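How many examples before my arm stops pushing blocks like a toddler?

Asked by Ljubica Stoyanova, 23 August 2026

I'm collecting demos for a pushing task: colored plastic blocks on a wooden board, one rod for a finger, a person steering, and a written instruction for each go, along the lines of "move the green cylinder next to the star." I have 400 demos. The trained policy is excellent at touching the right block and then shoving it gently past where it should stop. Sometimes it parks beside the block and thinks about its life. Do I need 3000 demos, or am I collecting the wrong 400?

gridwalker

More data. It's always more data.

Melent_user

I'd look at the 400 first. Play back 16 of them at random and watch only the starts. When I did this with mine, every episode began with the blocks scattered nicely in the middle, because I am a tidy person and reset the board by hand the same way each time. The policy had learned my housekeeping.

Two things helped. I stopped resetting between instructions, so wherever the last push left the blocks was where the next one began. You get lines, clumps and strays by the edge without having to invent them. And I kept the overshoots, as long as the person steering went around and nudged the block back. I used to delete those out of vanity. They're the only place the arm can learn what to do after it goes too far — and it will go too far.

The parking is probably your pauses. Check how long the rod sits still while the operator reads the next instruction, and trim that out.

Besine

Agree with most of the above, except on never resetting. After an hour everything migrates to one side and you have a beautiful dataset about one side. I do a full scramble every 3 instructions. Also, write the instruction down after the push if you can bear it. People describe what they did far better than they do what they're told.

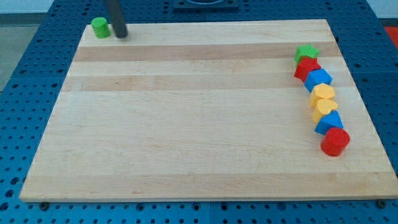
And have someone else steer for a while. If all 400 are you, the arm will push like you, including whatever it is you do on corners.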